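Helpdesk > Home and Laundry > Bedding

Ask Browse Unsolved My posts Log in

Cream sheet comes out creased every time, bed is in same room as washer

posted 15 August 2018 by fesach_43

Hi all, quick one hopefully. We've got a big bed set up in the workroom, washing machine right behind it, so you'd think laundry would be easy. Fitted sheet, cream, cotton mix I think (label's gone). Wash it, dry it, put it back on and it looks like it's been slept in for a week. Bed gets used as a table all day as well, folding cloths, phones dumped on it, batteries, cables, the lot. Tried ironing once, took ages and the middle was creased again by teatime.

Machine is a white front loader. I do 90 degrees because of the grubby marks. Full load usually, with the cloths in too. Is it the wash or the sheet or us? Don't want to buy another if it'll go the same way.

2 replies

gremen_laundry

90 is far too hot for a cotton mix, that's most of your problem. Drop to 40ish, marks will mostly come out if you rub a bit of washing up liquid in first and leave it. Also don't do a full load. A sheet that size wants room, otherwise it twists itself into a rope and the cloths get wound up inside.

What I do:

- sheet on its own, or with 3 or so small things at most
- lower spin, 800 if your machine lets you pick
- out the minute it finishes. Not after lunch
- two people, a corner or two each, give it a proper snap
- hang it over two lines so it isn't folded in the middle
- put it back on while its very slightly damp, pull the corners right under and let it finish on the mattress, window open

Last one makes the biggest difference, I'd say. Don't do it if anyone's sleeping on it that night obviously, and keep phones and batterys off til its properly dry.

Clear the bed first as well, all of it, or you'll end up pulling the sheet tight round a pile of stuff and back to square one. Ours gets like this by mid afternoon, blue cloth, batteries, bits everywhere: 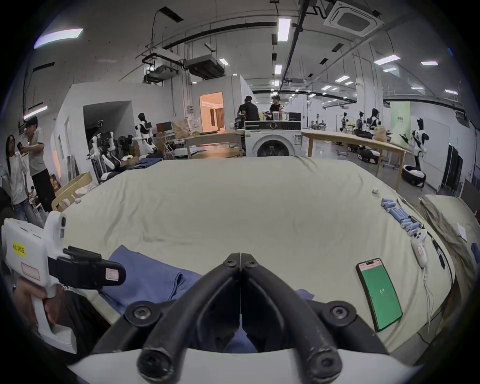

pirvu_and_co

Agree about the heat. Bit of a different view on the rest - if people are working off the bed all day it's going to crease whatever you do, cotton just does. We gave up and got a thick throw to go over the top. Comes off in the evening, sheet underneath is fine. Ours was from Flareck, nothing fancy, went in the wash 8 times last December with no bother.

Or get a jersey one, they stretch. Check the depth of the matress before ordering, I didn't and it pinged off every morning.

Related posts

Fitted sheet keeps popping off one corner
Can I wash cleaning cloths with bedding?
Front loader smells musty after a hot wash
How to fold a fitted sheet (sort of)
Spare mattress, stand it up or lay it flat?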